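3. The Name on the Dial
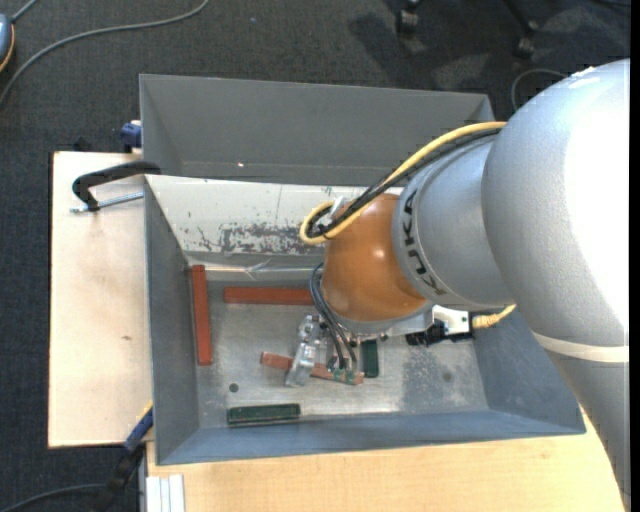 Figure 3. KUKA arm reaching into a gray metal bin, with a second bin behind it.

3.1 Who lends what to whom

A licensed watch is a simple arrangement between two parties who rarely meet. The fashion house supplies a name and a mood board. The watchmaker supplies the watch. Trendard, the first of our two houses, put its name on 39 models in its opening season without employing a single person who could change a battery. Bolelell was more careful and hired one, on a part-time contract.

We wanted to know whether buyers mind. Earlier work by Baysal suggested that they mind a great deal when asked and hardly at all when shopping, a pattern familiar to anyone who has sold gym memberships.

3.2 Interviews and sales records

We spoke with 45 owners of Trendard or Bolelell watches in May and compared their answers with the records of Kahraman, a retailer that carries both. Each owner was asked to name the maker of the movement inside the watch. Four could. Two more named a perfume.

Kahraman let us see 280 sales slips, on paper, in shoeboxes. Of these, 164 listed the case color as the reason for purchase, a field that staff are required to fill in and that we suspect they fill in while the customer is looking for a parking ticket. We kept the field in the analysis but gave it less weight than its neatness seems to ask for.

3.3 The Cemelus question

Cemelus makes the movements for both houses and sells a plain watch under its own name at a lower price. Owners who learned this during the interview took it well. One asked whether the Cemelus came in rose gold. It does not, and she lost interest.

Kırmızıgül reads such answers as loyalty to the house. Baysal reads them as loyalty to rose gold. The transcripts support both readings, and the authors have agreed to differ in alternate drafts. Section 4 takes up the matter of straps, where the licensing terms are stricter and the owners' opinions a good deal louder.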